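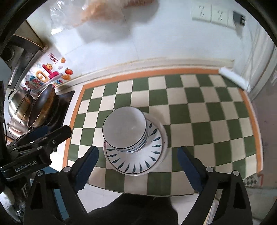

New house rules for hand-held gripper work in family kitchens

Pevden, 2020-07-21

Anyone who has ever had a plumber in the kitchen for an afternoon knows the feeling of wondering where to stand, and whether to offer coffee, and whether it would be rude to ask about the muddy boots. People who let a recording crew in to do the dishes with a hand-held gripper have had much the same feeling, with a camera added, and until this week there was very little on paper to help either side. There is now a code of practice, published by the Caltlow Home Robotics Forum and free to anyone who wants it, and it is written in such friendly language that you can read it over breakfast and still have time for a second piece of toast.

The code is called Good Guests, and it covers the kind of work in which a person carries a gripper with a camera on it through ordinary household jobs, picking up bowls and plates and so on, so that the recordings can be used later to teach robot arms the same movements. It runs to 4 short parts: before the visit, in the home, the recordings, and putting things right. Gareth Dobson, who led the drafting, told us he had wanted it shorter still, and that he gave up on that only when the part on breakages refused to shrink.

"We kept coming back to the fact that it's someone's home," Dobson said. "You can have a very fine technical standard for how fast the fingers close, and we do talk about that a little, but if you've moved a lady's sugar bowl to a shelf she can't reach then you've had a bad day, whatever your data looks like."

Before the visit

The first part asks crews to send the household a plain letter, at least four days ahead, saying which rooms will be used, which jobs will be done, and who will be coming to the door. The letter should say what the camera is likely to pick up, and here the drafters have been pleasantly thorough. A wide-angle lens mounted close to the hand sees a great deal more than the dish being lifted. It sees the wall behind the counter and whatever is stuck to it, the food on the stove, the calendar with the dentist appointment on it. People tend to tidy the counter and forget the wall, Dobson says, so the code recommends a short walk around the room together before anything is switched on, with the household free to take down or cover whatever it likes.

It does not ask families to make the kitchen look like a showroom, and there is a nice paragraph asking crews not to do that either. A kitchen with stickers on the tiles and a pot left out on the stove is a perfectly good kitchen to record in, the code says, and a child's name or a school name on the wall is the sort of thing to ask about first.

Consent can be withdrawn at any point during the visit by saying so, out loud, to anybody on the crew. That must be honored on the spot, and the recording from that room deleted if the household wants it deleted. There is no form for it. Several companies asked for a form during the comment period, and the forum listened politely and left it out.

In the home

This is the longest part and the one most readers will turn to. A good deal of it is plain manners (take your shoes off if the household does, ask before opening a cupboard, don't put the gripper case on the table where people eat) and the rest is about the tool itself.

Finger pads that will touch dishes, cutlery or food packaging are to be washed and dried before the first job in each home, and again after any contact with raw food or the floor. Pads with cuts in them are to be replaced. Screws on the fingers and the mounting bracket are to be checked by hand before each session, a small job that takes less time than finding a missing screw in somebody's rice.

Dishes get a section to themselves, and it is clear that somebody on the drafting side has broken a few. Nested bowls should be lifted one at a time unless the household has agreed otherwise. The operator should look at the whole stack first, including any plate underneath, and should keep the free hand close by for the first few tries. Anything chipped is set aside and shown to the household before work starts, so there is no awkward talk about it later. Heirlooms and wedding china stay in the cabinet, even when the family is kindly insisting that it's fine.

Stoves come next. Burners are to be off for the length of any recording near them, pots and pans that have been in use are to be treated as hot until someone has checked, and cords and plugs behind the counter are to be left alone. If a cord is in the way, the crew picks another stretch of counter. Operators are also asked to keep loose sleeves and lanyards well away from the fingers, and to stop for a stretch whenever their wrist tells them to. Liam Naylor, a trainer with Jimness, one of the firms that tried out the draft, says that last bit was overdue.

"You get absorbed in it, you really do," Naylor said. "You're holding this thing out in front of you and you're trying to pick up a bowl as neatly as you can, and then you look up and you've been at it all morning and your arm is like a plank. We used to have people say they'd just finish the shelf. Now there's a line in the code and I can point to it, and nobody has to feel silly for sitting down."

Jimness used the draft for a season in and near Pevden, across 200 visits, and sent its notes back to the forum as it went along. Naylor says the walk around the room was the change his crews liked best once they got used to it. It makes for a slower start. It also means everyone has had a chat by the time the work begins, and he reckons the day goes easier from there — his words were "less like being the meter reader."

The recordings

Part three will matter most to people who never meet a crew at all but worry, quite reasonably, about where pictures of kitchens end up. Faces are to be blurred before a recording leaves the crew's own machines. So are letters, medicine labels and screens. Sound is to be off unless the job needs it, and the letter sent ahead of the visit has to say if it does. Households may ask to see what was recorded in their home, and the crew has to show them, in a form that can be watched on an ordinary computer.

The forum received 590 comments on this part and the others while the draft was open, many of them from people who had simply had a crew in and wanted to say how it went. Dobson read them all, he says, a good few on the train. One family asked for the recordings to be returned along with the casserole dish. The casserole dish, we are told, is back where it belongs, and the family's question is the reason the code now says who keeps what.

Putting things right

The last part deals with breakages, complaints and the moment of leaving. Crews should carry a simple card with a name and a phone number that a person answers. Anything broken is owned up to at once and paid for without haggling. Everything moved goes back to the spot it came from, and the code suggests, sensibly, that the crew photograph the counter on arrival so there is something to check against. Then the household is asked whether it all looks right to them, and the crew waits for the answer before packing up the van.

Who is signing up

The code is voluntary. Firms that adopt it agree to give every operator a printed copy and to let the forum look over their records once a year. Jimness has signed, and the Joubert training kitchen in Caltlow will teach from it beginning with the new course in October. The forum would like to hear from smaller outfits in particular, including one-person ones, and has kept signing free for them.

A first review is planned after a year of use. Dobson already has a folder going for it. Bathrooms are barely mentioned, he admits, and several readers have asked about pets, who get one sentence at present: "Ask the dog's name."

Printed copies of Good Guests can be picked up at the forum's office in Caltlow or requested by mail, and there is a large-type edition for households that would like one. Comments for the review may be sent at any time.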